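Dolores Crenshaw Would Like You to Keep Your Old Server

Dolores Crenshaw has a habit of talking with her hands, and when she is talking about server boards she tends to put down whatever she's holding first. The coffee goes on the shelf, the glasses go up on her head, and then you'd better have somewhere to sit, because it's going to be a while.

She runs Demance, a repair shop on the ground floor of an old dry cleaner's in Gutley, with her business partner Shoshana Mahmoud. They take in machines that offices and schools have retired, fix what can be fixed, and sell them on for a good deal less than new. "I started with one bench and a borrowed lamp," she told me. "My sister thought I'd lost my mind. She still comes by to check!"

Last year the shop sent 467 machines back out the door. I asked whether that was a lot, and she thought about it for longer than I expected. "It's a lot when you're carrying them up from the van," she said.

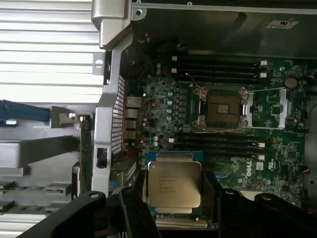 Swapping a processor is the job customers ask about most, and it's the one Crenshaw likes best to teach. She learned it on desktop machines and was nervous the first time she had a server board in front of her, with all those memory slots and so little bare space. "You look at it and think, where do I even put my thumb?" she said. Her advice is to slow down once the socket is open. On a Dell board like this one, with the gold contacts showing in the middle of the socket and the chip hanging over the board, she wants people to stop talking altogether. "You don't slide it and you don't press it. You line it up, you lower it straight, and you let it sit. Then the levers, and you take your time with those too."

Mahmoud, who had been listening from the next bench, wanted it known that she has bent pins exactly once. "Once that you saw," Crenshaw said, and they both laughed for quite some time.

The two of them met at a weekend class at the Sivska center, where Crenshaw was teaching and Mahmoud had come along to keep a friend company. The friend dropped out after lunch. Mahmoud stayed on, came back the next month, and by May she was doing the shop's memory testing in the evenings after her regular job.

A basic processor swap at Demance costs $80, plus the part, and a whole refurbished server starts at $300. Crenshaw knows there are cheaper places. She would still like people to come in and watch the work if they have an hour — there's a stool for it, and the kettle is usually on.

Before I left, she wanted to show me one more board, and then one more after that.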